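# Open day at Stinby draws 308 visitors to see robot arms at the bench

STINBY – The automation workshop run by Rolar opened its doors to the public for one day in August, and 308 people signed in at the front desk between mid-morning and closing. That is the highest figure since the open days began, according to the company, and well up on last summer, when heavy rain kept many families at home.

Visitors were taken through in groups of up to 19. Each group spent a little under half an hour with the white robot arms that Rolar is training to handle everyday lab and kitchen items, then moved on to a short talk in the break room.

The main demonstration was built around lab glassware and its plastic equivalents. Staff said flasks, cylinders and small containers are a good test for a two-finger gripper, as the pieces are light and slippery and come in shapes that do not sit well between flat pads. A person sets an item down by a rack or basket, or holds it out by hand, and the arm has to get a grip without crushing it or knocking over whatever stands next to it.

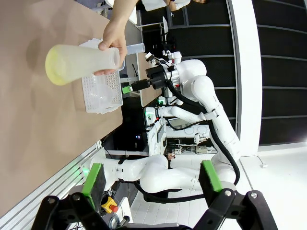 Rolar plans to offer the setup to small testing labs, where a good part of the working day goes into loading racks and clearing them again. Lanz, a water testing lab on the east side of town, has agreed to take a pair of arms for a trial period this winter. A spokesperson for the lab said the staff would stay the same size and that the arms would be used mainly for the evening cleanup, a shift that has been hard to fill for two years.

Speed was the question that came up most. The arms on show are run slowly when guests are present, and several visitors remarked that a person could do the same job in a quarter of the time. The company did not argue the point. Its target for the Lanz trial is 900 items in an overnight run, with one person on call.

Safety came up too, mostly from parents. Groups were asked to keep their hands off the benches, and the guides pointed out the red emergency stop buttons before each session began. Children under eight could watch but had to stay with an adult – a rule carried over from earlier years.

Not everything on the schedule went ahead. A planned session on programming the arms by hand was dropped in the early afternoon after the talk before it ran long, and those who had signed up were offered places at an evening class. Parking was also tight. The lot behind the building has 26 spaces, and by 11 a.m. cars were lined up along both sides of the access road. Rolar said it will ask to use the lot at the Dovesov furniture warehouse across the street next time.
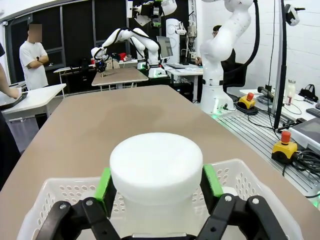 *A gripper with green pads holds a white object over a plastic basket at the Stinby workshop.*

The company has been in the brick building for three years. It started out repairing conveyor motors and moved into robot arms when the repair work began to slow down. It now has two teams, one working on the arms themselves and the other on the software.

High school students from the area can apply for short placements in the spring, and forms were handed out at the door. Rolar said it had run out of them by 3 p.m. and has since put the form on its website. The next open day has not been scheduled, but the company expects to hold it before the Lanz trial ends – with the warehouse lot available if Dovesov agrees.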